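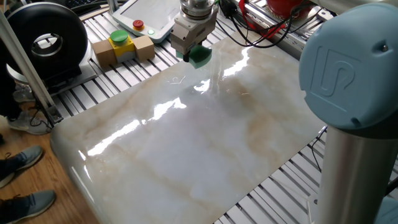
*Creamy marble with beige and tan veining, polished to a high gloss.*

**The Slab Comes Home**

I fell for marble in the remnant yard at Laing, on a Sunday, when I had gone in for a bag of grout. The yard keeps its offcuts out back, standing on edge in long wooden racks, and you walk between them as you would in a library, tilting your head to look at each one. I came out two hours later with no grout and a very clear idea of what my pastry counter was going to be made of.

If you have only ever met marble in hotel lobbies, go and find a remnant yard. A full slab is a big commitment (and a big truck), but the leftovers from somebody else's kitchen island can be had for the price of a decent coat. Mine cost $217, and having the edges worked brought it to $243 before delivery. The shop quoted six days and took nine, and I drove past twice to see if the lights were on.

What I wanted was a warm stone. There is a whole family of marbles that are icy white with gray lightning running through them, and they are gorgeous, but my kitchen faces north and I already feel chilly in there in December. Cream is kinder. Look for a ground the color of good butter or heavy cream, and for veins that go toward tan and brown. Some slabs have veins like pencil lines, and some have soft clouds that drift in from one side and thin out to wisps. I love the cloudy ones! You can roll dough on them for years and still be finding new bits of weather.

Take your time over the finish, too. Polished stone is a mirror, and under strong overhead light it throws back long white streaks that can hide half the veining. Walk around it. Crouch down. Ask if you can see the piece near a window, and if you can, bring home a sample and leave it on the counter overnight so you meet it at breakfast. Honed stone is matte and forgiving and hides the rings left by lemon halves, and plenty of bakers swear by it. I went polished anyway, because dough lets go of it so beautifully and because I am weak.

Then there are the edges. A square edge looks crisp and modern and will chip the first time you swing a stockpot into it. A bevel takes the sharpness off and catches a lovely line of light along the side, and a rounded corner is the best money you will spend if anyone in your house is hip height. On a thick slab the corner is half the pleasure. I find my hand going to it when I'm on the phone.

Color next to cream stone deserves a whole article. Green is the surprise. Put something dark green and a little see-through on polished marble and the color leaks out onto the surface underneath, a faint tint like light through a leaf. Bottles do it, and so do old glass dishes from the thrift store. I keep a fat green bottle of olive oil from Zurkolow on mine for that reason alone, and I move it around during the day to see what it does.

Caring for the slab is less trouble than people make out. I wipe it with warm water and a drop of Prunatura dish soap, dry it with a cotton towel, and seal it when water stops beading. Keep vinegar, wine and citrus off it, or get to them fast. The first etch mark hurts. Mine is a pale little crescent from a lime, and I sulked for a weekend. The second one I barely noticed, and by now there are enough of them that they look like part of the stone.

As for what to do with it: puff pastry, first of all. The cool surface keeps the butter in its layers, and you don't have to race. Chocolate comes next, spread thin and scraped back until it thickens. And on hot afternoons our dog, Pedo, flattens himself on the leftover offcut by the back door, which I had been saving for a cheese board. I suppose I'll be going back to Laing for another piece.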